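Werkstattbuch, 26. Februar 2023

Ölversuch, zweiter Durchgang. Zarkwood verspricht für das neue Hartöl »staubtrocken in 2 Stunden«. Das glaube ich erst, wenn ich es hier bei normaler Raumtemperatur gesehen habe. Im Dezember klebte die Probe am nächsten Morgen noch am Finger, und der Vertreter schob es auf zu dicken Auftrag. Kann sein. Diesmal also abgewogen und nach einer Viertelstunde den Überstand abgenommen.

Ergebnis: nach zwei Stunden klebrig, nach sechs stumpf, aber beim Drüberwischen bleiben Fusseln hängen. Das alte Öl von Mirnlow war unter gleichen Bedingungen weiter. Riecht auch weniger.

Zwischenschliff: Das Datenblatt will Korn 409, das gibt es bei keinem unserer Händler. Vermutlich Tippfehler für 400, Anfrage läuft. Ich habe 400 genommen. Wer so ein Blatt herausgibt, hat es wohl nicht gegengelesen – was mich auch bei der Angabe zur Ergiebigkeit misstrauisch macht.

Wasserprobe mit nassem Glas über Nacht steht noch aus. Rotweinprobe lasse ich weg, die sagt auf heller Fläche meistens nur, dass Rotwein rot ist. Brendan will unbedingt Kaffee testen, soll er.

Preis: 28 Euro die kleine Dose. Für den Auftrag Tulturier bleibe ich vorerst beim alten Öl, egal was Hayes im Einkauf dazu meint. Grundschliff weiter bis 100, dann 150, dann wässern. Lappen ausgebreitet nach draußen hängen, bitte auch abends!

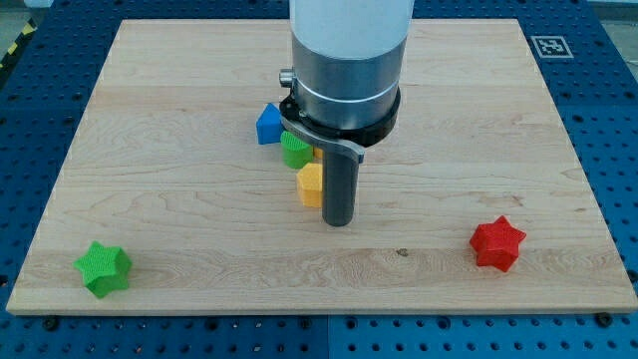 Brendan Ó Dálaigh

Ahorn, ungeölt, mit dem kleinen Ast rechts der Mitte. Nächster Eintrag nach der Wasserprobe.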